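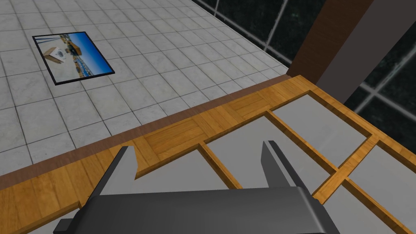 Honey-orange wood grain, light tone

Brelteo Hard Wax Oil for Table Tops, Clear Satin

Brelteo is a clear oil with hard wax for tables, desks and shelves inside the house. It is made by Sumampouw and we sell it in our shop since July. The oil goes into the wood and the wax stays near the surface, so you still feel the grain under your hand. On light woods it gives a little warmer color. On dark woods the change is small - please make a test on the bottom side of the table first.

Sizes
Can of 1,000 ml
Can of 3,000 ml

How to use
Sand the top along the grain and remove all dust. Stir the can well, do not shake it. Put a thin coat with a cloth or a short brush, wait 4 minutes and wipe away everything the wood did not take. Let it dry overnight with the window open. Put the second coat in the same way. For old tables with a Ploltow varnish, the varnish must come off completely before you begin.

Used cloths can catch fire by themselves. Lay them flat outside to dry, or keep them in water in a closed metal can.

Care
Clean with a damp cloth and mild soap. Please do not use the Flundex kitchen spray on this finish, it leaves pale spots. Small scratches you can repair at the place itself with fine paper and a few drops of oil, it is not necessary to do the whole top again.

Delivery
We send in 4 working days. The big can goes only by ground transport. An opened can we cannot take back, but a closed one yes, with the receipt.

Questions about your kind of wood please write to Kianoush Farahani by the contact form. It helps if you tell what was on the table before.

Page updated 06/03/2023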